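Ernari to take over school lunch kitchen in Pastonow

April — by the Ernari media office
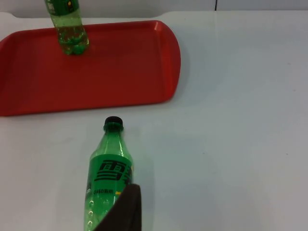 PASTONOW — Ernari will begin cooking and delivering school lunches from the former Tabrizi bakery building in Pastonow at the start of next term. The kitchen will supply 14 primary schools in the district, replacing the current arrangement under which each school orders from its own canteen or goes without.

The company signed a three-year lease on the building last month. Work on the cool rooms and the loading dock is under way and is due to finish before the term break ends.

In its first term the kitchen will make 400 lunches a day. Families have already registered 262 children through the early sign-up, which stays open until the last week of this term. A child does not need to be registered for every school day. Parents can choose set days, and can change them up to 9 a.m. the day before.

"We ran a smaller version of this out of Dekari for two years and learned a lot about what comes back uneaten," said Houshang Ghaffari, general manager of Ernari. "Kids will eat vegetables if they're cut small and the sauce is right. They won't eat anything that has gone soggy on the truck. Most of our changes have been about the truck."

The menu runs on a four-week cycle. Hot meals will be served three days a week, with wraps, salads or filled rolls on the other two. A vegetarian meal is offered every day. Fruit is included with each lunch. Drinks are not included, and children are asked to bring a water bottle.

Meals for children with allergies will be made at a separate bench, by separate staff, before the main cooking starts each morning. They are sealed and labelled with the child's name and class. Parents of children with a serious allergy will be asked to speak with the kitchen by phone before the first order is accepted. Ernari does not use peanuts or tree nuts in any of its school meals.

Delivery will be by three insulated vans, leaving between 10:45 and 11:30 a.m. The two schools on the eastern side of the river have the longest run and will be loaded last. School staff will check the temperature of the hot meals on arrival and sign a delivery sheet. Any meal below the safe holding temperature will be sent back, and a cold lunch will be supplied in its place.

The price is the same at every school. Families with more than one child enrolled will pay less for the second and later children, and schools may pay for lunches directly where a family is having trouble with the cost. In those cases the order looks the same as any other, and the child's name does not appear on a separate list.

The site will employ cooks, packers and drivers, mostly on school-hours shifts. Ernari has received 106 applications so far and expects to finish hiring two weeks before opening. Staff from the Dekari kitchen will work alongside the new crew for the first month.

Tabrizi moved its baking to a larger site last year and will supply the bread and rolls for the lunches. The old deck oven stays in the building. Ernari plans to use it for pasta bake and roast vegetables.

"It's a good oven and it would have cost a fortune to take out," Mr Ghaffari said. "The cooks were pleased when we told them it was staying."

Leftover meals will not be resold. Unopened cold lunches will be offered to the after-school program at each school on the same day, and food scraps from the kitchen will be collected for composting. Lunches are packed in cardboard trays with a paper lid, which can go in the school's organics bin where it has one.

An open afternoon for parents will be held at the kitchen during the term break, from 2 to 4:30 p.m. Visitors can taste four dishes from the menu and ask questions about ingredients. Parking at the front of the building is limited — please use the street behind the library. The full menu and ingredient list can be picked up from any of the school offices.

Media enquiries: Ernari media office, Pastonow.

Comments (4)

marnie_k
Will the ingredient list say which brand of soy sauce? My son is coeliac and it makes a difference.

Ernari media office
Hi Marnie, it's a gluten-free one in all the meals. The brand is on the full list at the school office.

D. Okafor
Our canteen closed two years ago so this is welcome. 9 a.m. the day before is a bit early for me, though. Any chance of making it noon?

westside dad
Is the tasting OK for kids or just parents?

We use cookies to remember your settings and to see which pages are read. By continuing to use this site you agree to our cookie policy. Accept | Manage settings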